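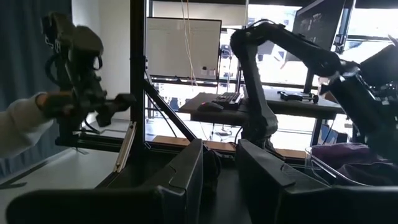
Bench, post and the back corner

4 January 2022

Back in this morning. Faraji had written "post fixed, brace on, much stiffer" in the job list before the break and I wanted to see it for myself before I believed it. The post is up, the diagonal is on, fine. Much stiffer than what? There is no reading from before, so I don't know how he knows.

Pushed the top of the post by hand with a dial gauge clamped to the table. With the brace on it moved 2 mm and came back. Took the brace off, pushed again as near the same as I could manage, 3 mm. So the brace does something. I would not call it much, and a hand push is a poor test. Wekesa thinks the bench top is flexing and the post is innocent. Could be. We should hang a known weight off it over a pulley and do it properly.

The silver rail at the foot of the post: I asked what it is for and got two answers. Tumaini says it is an extra stay. Faraji says it was put there to be out of the way. If it is a stay it ought to be doing a job at both ends, and I could find no change at the gauge with it in or out. Left it leaning where it was until they agree.

Black top

The supplier (Hellis) swears by this surface for cutting reflections. Maybe. Put the lamp on low from the whiteboard side and I still got a bright patch you could read by. Black also hides things. Lost a black grub screw on it for a good ten minutes and found it with my sleeve. Dark cable on a dark top is the same story, I keep catching one with my wrist. I'd take a mid grey if anyone asked, and the pale table behind is nicer to work at for anything small.

Curtain

The dark blue-grey curtain is supposed to stop the afternoon light. Lux meter on the bench, curtain drawn back: 120 lower than the figure Wycliffe wrote down in March, which tells me either the meter has drifted or he stood somewhere else. He didn't note where. Drawn across, the reading dropped again, but the wall beside it is off-white and throws a fair bit back. Not convinced the curtain was worth the money. Will repeat at the same spot, marked with tape, before I say so out loud.

Cables

Three dark ones along the back, none labelled. Kheri wants clips on the post. I'd rather have labels first — clips will only make the wrong cable tidier.

To do

Pulley and weight for the post test (Wekesa)
Decide on the rail (Tumaini, Faraji)
Tape cross for the lux meter, check battery
Labels, then clips
Order 7 more M5 T-nuts from Lema, the tin is down to bent ones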